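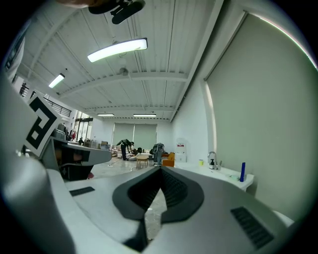 Iolanda Bastos objected to this reading when an earlier draft was circulated. In her view a sink at the side of a large shared room does not bring people together at all; it gives them a reason to get up, and what they do once they are standing depends on where the nearest seat is. We have kept her objection in mind in what follows, and the wording of this section has been changed in two places as a result.

4.2 The wash counter and the open floor

The Brurnden building was put up as a storage hall and later taken over for mixed use. Its main room keeps the corrugated ceiling and the steel beam of the earlier period (Figure 3). Daylight enters through a glass doorway under the mezzanine walkway, and fluorescent fittings light the remainder. The white counter with its sink stands along one side, against a tall wall with a pale grey roller blind. The back wall has two further blinds.

Users were asked in July to keep a simple diary of their trips to the counter. In all, 1,990 trips were entered, and almost 50 per cent of them were for drinking water alone. Washing up came second. Very few entries mention the blinds, although several users at Gostuvow, the comparison site, complained of glare at the same hour of the afternoon.

Small items tend to gather on a counter of this kind. A cup, a tall bottle and a pump bottle can be seen near the tap in Figure 3, and the diaries suggest that such things are seldom put away by the person who brought them. The Cavalcanti survey used the term "resting goods" for items left in this manner. We use it here in the same sense, but leave out anything kept in cardboard boxes, which we treat as storage and discuss in Section 5.

Seating is harder to place. The orange armchair and the small round side table stand well away from the sink, towards the far end of the room, and a low, cluttered area of floor lies close by. Users of the Gunda annexe, where the chairs are beside the sink, reported longer pauses but also more disputes over spilt water.

Figure 3. Main room, Brurnden, looking towards the back wall, with the wash counter on the right and the mezzanine railing at upper left.

The diary sheets were returned by 9 of the user groups. 2 sheets could not be read and were set aside before the trips were added up.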